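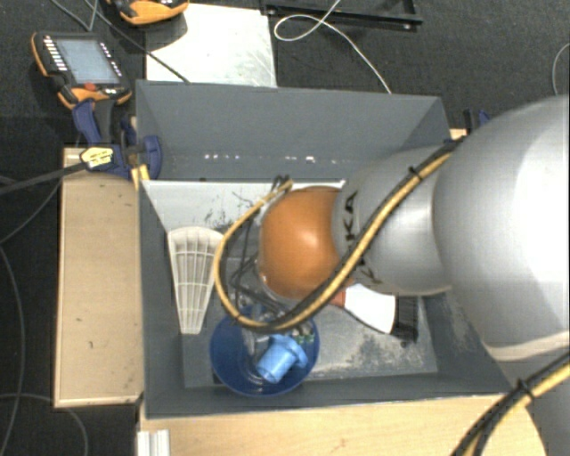
The reviewer for Clindden asked in reply to our last report whether the oat base could be held below 112 calories per serving without the drink separating in the glass, and whether the frozen fruit was doing the work of a stabilizer. Both points are taken up under Formulation.

Progress report: Drurberg shelf-stable smoothie base
Submitted to: Clindden Food Development Fund
Period covered: through April

Status
The project is on budget and one task behind schedule. The late task is the second round of shelf testing, which was moved so that it could use the revised recipe.

Formulation
The base is now rolled oats, water, sunflower lecithin and salt. Date paste was removed in March. It darkened the product and masked the fruit at low doses. Sweetness now comes from ripe banana added at blending.

The current version comes in at 112 calories per serving before fruit. Two changes account for most of the reduction: a shorter soak and a finer strain. The shorter soak also lowered the slimy texture that tasters marked down in the winter samples. Some body was lost with it. We tested chia, psyllium and cooked white rice as replacements. Rice gave the cleanest flavor and is the one carried forward.

On the reviewer's second point, frozen fruit does slow separation, mainly through pectin and the lower serving temperature. Samples blended with fresh berries showed a clear layer at the bottom sooner than those made with frozen. The package directions will therefore call for frozen fruit — fresh is allowed if the drink is served at once.

Process
Batches were run at 800 and 1000 grams of oats. The larger batch overloaded the strainer and left grit. Until the Wróbel strainer is fitted with the finer screen, all test production stays at 800.

The Trolent blender holds temperature well on short cycles. On long cycles the oats begin to thicken from friction heat, and the base pours like gravy. Cycle time has been capped and chilled water is used throughout.

Tasting
Mango and blueberry were rated above strawberry for flavor and color. Strawberry turned tan on standing. A small amount of lemon juice helped the color and made the drink too sharp, so beet juice will be tried next.

Open items
Finer screen for the strainer, on order
Repeat shelf test with rice version, chilled and at room temperature
Strawberry color
Draft wording for package directions

Budget
Ingredient costs were under plan, mostly from dropping the date paste. The screen was not in the original budget and is covered by that saving. No change to the total award is requested.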